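**Ticket 2623 — cloth task, operator practice check before batch release**
Opened by: Reto Auer
Assigned to: Engelbert Fuchs
Site: Grilside, room 11
Status: closed, with one rule change

**Summary**

Batch 422 (cloth spreading and folding) was held at review. The Vollton checker passed the files on format but flagged eight episodes for "start state not established." Reto asked whether the flag is a fault in the checker or a fault in how the episodes are being started.

**August 9, 2018 — Reto**

Checker output for the eight episodes is the same line each time:

```
WARN start_state: surface boundary not resolved before first contact
```

No dropped data. Clocks are in step. Calibration files are present and dated correctly. I reran the checker with the older rule file and got the same result, so the update is not the cause.

The practice sheet says the cloth must be "on the table and ready" before the operator begins. That wording can be read two ways. Some operators lay the cloth flat and square. Others put it down as it falls and start from there. Both meet the sheet as written.

**Engelbert, reply**

Pulled one of the flagged episodes and stepped through the opening. The cloth is plaid, blue and white, on the light wood table.
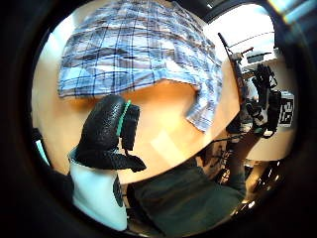 *Cloth at start position, batch 422. Lower edge uneven, flap on the right side.*

The edge toward the operator is wavy and the folds run on a diagonal. A corner hangs down the tabletop on the right, with bare wood between it and the left part of the cloth. The checker looks for one continuous border between cloth and table. With a flap like that it finds two candidate borders, cannot pick one, and writes the warning.

I do not consider this a bad start state. A wrinkled cloth is what the task is for. What we lack is a rule that says so, and a field in the episode header where the operator can declare it.

Two other points from the same episode:

1. The gloved thumb is large in the left foreground. Rule 4 asks for hands to be clear of the cloth boundary at the start mark. It does not say by how much or for how long, so I cannot call it a violation.
2. The light is uneven. Strong daylight comes through the window at upper right, and there is a bright reflection on the wood in the lower center. The border finder works on contrast, and pale checks next to glare are a weak case for it.

**Reto, reply**

Agreed on the flap. Tested the glare separately: copied the episode, masked the reflection, reran. Warning still present. Then masked the flap and left the reflection alone. Warning cleared. The flap is the cause for this episode. I repeated the test on the other seven with the same result.

Glare stays on the list as a separate item. Please don't merge the two.

**Engelbert, proposed wording**

Replace "on the table and ready" in section 2 of the practice sheet with:

> Before the start mark, the operator declares the cloth state as FLAT or LOOSE. FLAT means all four corners visible and no fold crossing the center. LOOSE means anything else. Do not adjust the cloth after the declaration. If the cloth moves before the start mark, declare again.

Add to rule 4:

> Hands stay off the cloth and still for two full seconds at the start mark.

In the checker, `start_state` runs the border test on FLAT only. For LOOSE it tests that cloth and bare table are both present and goes no further.

**Reto, reply**

Fine with me. One change: a missing declaration should be an error, with no default. If it defaults to LOOSE, the border test will never run again — people will leave the field blank.

Figueiredo has to sign off on the header field before we can write it into the files. Sent.

**Resolution**

- Figueiredo approved the header field. Name is `cloth_state`, values FLAT and LOOSE, no default.
- Practice sheet reissued through Ellilico. Old copies at the stations to be removed.
- The eight episodes were marked LOOSE by hand after review and passed. Batch 422 released.
- Blind position during cloth tasks moved to its own ticket, owner Reto.
- Existing batches will not be relabeled unless they are reopened for another reason.

Closed by Engelbert Fuchs.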